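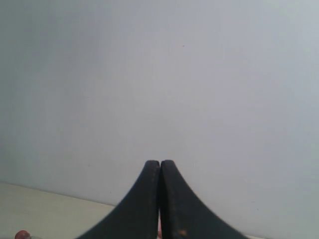

Cladcombe Robotics Club forum > Student projects > Strand arm: is the learned policy worth it?

paterson_r
Posted Jul 18, 2024

OK, I'll be the one to say it. We've been on the Strand arm since April and the plan is still "collect more demos." We have 400 of them. Success rate on pick and place is bad enough that I don't want to put it on a slide, and the open day at Clurkthorpe is coming up whether we're ready or not.

I wrote a scripted version over two evenings. Fixed start pose, fixed drop pose, color threshold to find the object, close, lift, move. It's ugly and it works if you put things where it expects them. Can someone explain to me what the learned policy does for us that this doesn't?

Rory

nshukla
"It works if you put things where it expects them" is doing a lot of lifting there. Move the object a hand's width to the left and your script closes on air. I watched it do that.

The project proposal says learned manipulation. We got the arm on the strength of that proposal. I'm not going to stand up and demo a color threshold.

paterson_r
The learned one closes on air too. It just takes longer to get there.

nshukla
Sometimes. Not on the last batch.

stellan_n
How many trials was the last batch? I keep hearing "the last batch was better" and then it's someone's impression from watching it over lunch.

nshukla
40 trials, same object set as the training demos. I have the log. I'll put it in the shared folder tonight.

stellan_n
Same objects, same table, same light, I assume. So we know it can do the thing we showed it 400 times. I'd like to see it on anything else before I get excited.

I'm not siding with Rory either. His script has the same problem and he tuned it by hand on top of that.

tipene_p
Can I ask a dumb question as the person who mostly does wiring. What is the wrist camera giving the policy that the overhead one isn't? I scrubbed through a bunch of episodes last night and there are long stretches where the wrist view is fingers and wall. If I can't tell where the arm is from that, how does the network?

nshukla
Not a dumb question. The wrist view matters in the last few centimeters, when the overhead camera can't see past the gripper. The rest of the time the policy is supposed to lean on the overhead view and the joint angles.

tipene_p
"Supposed to." Has anyone checked? Like turned one off and run it?

nshukla
No.

paterson_r
Well there you go.

randi.b
I said we should do that in April and got told it was a distraction from data collection. Train three versions, overhead only, wrist only, both. Run them all on the same starting positions. It's not hard, it's just boring, and we'd have something to write in the report besides a loss curve.

Also agree with Tipene about the dead stretches. A plain wall tells you very little. If half the steps in an episode look like that, the model can get a nice low training loss by guessing "keep doing what you were doing," and then it drifts as soon as something is off.

nshukla
I can trim the idle parts. I'd rather not throw out whole episodes.

randi.b
Nobody said whole episodes. Trim the start and the end, see if the number moves.

stellan_n
While we're on it, the demos were recorded by 2 different people and they don't drive the same way. One approaches straight down, the other comes in at an angle and corrects. I think the policy is averaging them. It goes in at half an angle and stops short.

tipene_p
lol I'm the angle guy. The straight down way hits the joint limit on the far side of the table. Try it.

stellan_n
It does not hit the joint limit if you start from the home pose.

tipene_p
It did for me. Twice. Flereo controller threw the fault and I had to power cycle.

stellan_n
Then your home pose is off. Different thread.

paterson_r
So the proposal on the table is more training, trimmed data, three models and possibly redoing half the demos. With what time? My script runs today.

nshukla
Your script can be the baseline. I mean that. We don't have one and the judges at Clurkthorpe will ask. Give me the same 40 starting positions and run it on those, without nudging the object first.

paterson_r
Define nudging.

randi.b
Rory.

paterson_r
Fine. No touching it. But if mine wins, mine goes in the demo.

nshukla
If yours wins on positions you didn't pick, I'll plug it in myself. I don't think it will.

stellan_n
I'll pick the positions. Neither of you gets them beforehand.

Randi, is there still room on the training machine? Last time I looked we were over 500 GB with the raw video.

randi.b
I cleared the old checkpoints. There's room for three runs if Nisha stops saving one every epoch.

nshukla
Noted.

tipene_p
I'll redo the home calibration before anyone runs anything. Not admitting it's off. Just checking.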